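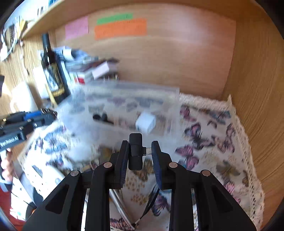 About Durnedbridge Life Stories

Hi, I'm Godelieve! Most people around Bavstead call me Goda or Lieve or just "the recording lady," and I answer to all of them. I run Durnedbridge Life Stories together with Beril Öztürkmen, and what we do is sit down with people, usually older people, get them talking about their lives, and turn the talk into something the family can keep. You get the audio, cleaned up and cut into chapters, and a printed book with the words in it.

If you came here for prices you can scroll down, I won't be hurt. If you want to know who would be sitting at your mother's kitchen table, keep reading.

How it started

I was a medical transcriptionist for a long time. I typed up doctors. It's good training for hearing what somebody says when they're mumbling with their back to you, and terrible training for everything else, and by the end I knew more about gallbladders than I ever wanted to. I typed fast and I got paid by the line.

Then my father got sick. He grew up on a farm outside Ghent, came over as a young man, and spent most of his working life at the paper mill. He was a big talker at parties and a complete clam at home. I'd heard the one about the pig and the bicycle so many times I could do the voices. I had never heard how he met my mother, or why he didn't speak to his brother, or what he thought when he got off the plane.

So I put my old dictation recorder on the arm of his chair and asked him about the pig. He told it. And then he kept going, past where the story usually stopped, into how the pig had belonged to a neighbor who'd taken him in for a winter when his own parents couldn't feed everybody. I had no idea about any of it. We recorded most afternoons after that, an hour at a time, until he didn't feel up to it.

I typed it all up the way I'd typed up the doctors, except I left in the ums and the swearing. My cousins wanted copies. Then a woman from my cousin's church in Bondetville called and asked if I'd come talk to her aunt, and would I take a check? That was our first customer. She still sends me a card every January because she never gets around to it in December.

Where Beril comes in

Beril taught high school history in Bondetville and I met her because she booked me to record her grandmother, who spoke Turkish, some German from her factory years, and enough English to boss me around. I don't speak any Turkish. Beril sat in to translate, and within ten minutes it was clear that she was much better at asking questions than I was. I tend to nod and say "oh my goodness." Beril says "what did the stairs smell like?" and people close their eyes and tell her.

I asked her to come work with me that same evening, standing in the driveway. She said no! She said no again in the spring. When school let out she called and said she'd try it for the summer, and she hasn't gone back.

These days she does most of the interviews and I do most of the editing, though we swap if somebody takes a shine to one of us. She also handles the interviews in Turkish and German. I do Dutch, or my father's version of it, which people from Amsterdam find very funny.

About the name

Durnedbridge is not a place you can drive to anymore. It was what people here called the old wooden bridge on the mill road, the one that iced over every winter and put half the town in the creek at one time or another. "I was late on account of the durned bridge." It got run together into one word and for a while it was even on the bus schedule that way. The county replaced it with a culvert before I was old enough to drive, but almost everyone we record in Bavstead ends up telling a story about it. It seemed like the right name. (A man did write to tell me it should be "Darned." He's from out of state.)

What a visit is like

We come to you. You're welcome to come to us instead, but people talk better in their own chair, with their own coffee, and with the photo albums in reach when they want to prove something.

Please don't clean. I say this on the phone every time and people clean anyway. If you've got a clock that ticks loudly we may ask to put it in another room for a while, and the same goes for parrots. Dogs are fine.

A visit runs an hour and a half, with a break. We clip on a small microphone, we chat about nothing for a bit, and after a few minutes most folks forget they're wearing it. That has led to some interesting audio from the bathroom, which we delete, cross my heart.

We don't use a script. Beril brings a page of questions she's worked out with the family ahead of time, and it usually stays folded in her bag. What we do like is an object. A recipe card, a lunch pail, a dance program, somebody's ugly vase. Hand a person something they've owned for most of their life and you can sit back.

And if there's something a person doesn't want to talk about, we don't talk about it. Families sometimes ask us to "get" a certain story - the divorce, the war, the brother nobody mentions. We'll leave the door open and that's as far as we go. Whoever is wearing the microphone is in charge, and they hear everything and can take out anything before a copy goes to anybody else. We've lost a couple of jobs over that and I'd do the same again.

What happens afterward

I take the recordings back to our office on Keogh Street and listen all the way through once without touching anything. Then I type. Yes, I still type it myself! I've tried the software, and it's handy for finding your place, but it turned "my Aunt Fenna" into "my antenna" all through one chapter and I nearly sent it to the printer like that.

I don't fix people's grammar. If your grandfather says "I seen him coming," the book says "I seen him coming." I do take out the places where he says the same thing over again, unless how he says it changes. Beril and I argue about this part. She would keep everything. I think a book should be something your teenager might really pick up, and a teenager will not read the part about the water heater more than once. We usually meet in the middle, and there's a lot of water heater in the middle.

The books are bound by a small shop in Bondetville and they lie flat when you open them. You choose the cloth for the cover. Photos go in if you have them, and we scan them at your house so they never have to go in the mail.

What it costs

The basic package is $600. That covers two visits, the edited audio, and a softcover booklet. The full hardcover book costs more and depends on how long it gets, so call me and we'll talk it through before you agree to anything. You can pay in pieces. A lot of families split it between the kids, and I'm happy to send separate bills so no one has to chase their brother.

If $600 is out of reach, tell me. We set aside time each season for recordings we do for whatever a person can manage, and you don't have to fill out a form or explain yourself.

Things people ask us

Can you record somebody with memory trouble? Often, yes. We keep it short, we go in the morning, and we don't correct anyone. Music helps a lot, so let us know what they danced to.

My dad says he has nothing interesting to tell. They all say that. Ask him what his first car was and call me when he's done.

Can it be a surprise? I'd rather it wasn't. People like to get their hair done.

Do you record younger people? Sure! We've done new parents, a retiring crossing guard, and a couple on the week of their wedding who interviewed each other and got the giggles so badly that I left the whole thing in.

Do you travel? Bavstead and Bondetville are home, and we'll go anywhere we can drive to and still be back for supper. Farther than that, we ask you to cover the gas and a motel, and Beril would like it known that she prefers one with a pool.

Finding us

We're at 301 Keogh Street in Bavstead, upstairs from the shoe repair. The stairs are steep, so if that's a problem just knock on the shop window and one of us will come down and sit with you in the back, where it's warm and smells like polish. We're usually in from nine until three when we're not out on a visit. The phone is better than email. If you get the machine, leave a long message, I like those.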